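Second progress report to the Thoroddsen Fund
Adult reading evenings in Palik
Thursday, April 4, 2024

Dear all,

The evenings have now run for one full winter and I can report that the main part of the plan is done. We lent 677 books from the easy reading shelves, and 40 people have come to at least one evening. The two groups, beginners and continuing, meet in the same week, as we promised in the application.

The beginners' group was slow to start. Many people were shy to read aloud, so we began to read in pairs — this helped more than the new workbooks did. The workbooks from Dustik arrived late and the letters are rather small. We have asked for the large print edition and we wait for an answer.

The spending follows the budget, except for printing, where we paid more than planned. I moved the difference from the travel line, which was almost not used. I hope this is acceptable to you.

In May we want to try one evening for parents who read together with their children. The room is already booked.
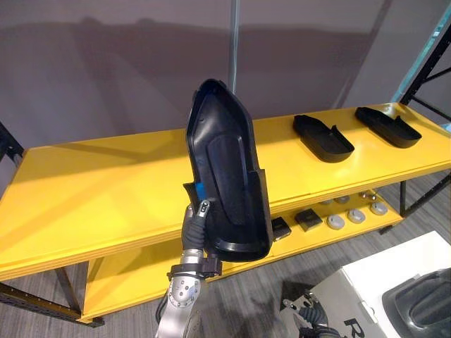
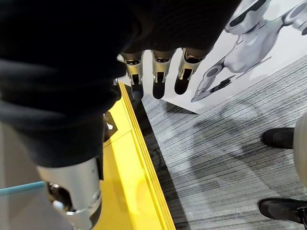 Najwa Najjar read the draft of this report and asked me to add that the continuing group would like longer evenings next winter, because one hour is over before the discussion has properly begun. She would also keep the pairs.

With kind regards,
Nanna Þórarinsdóttir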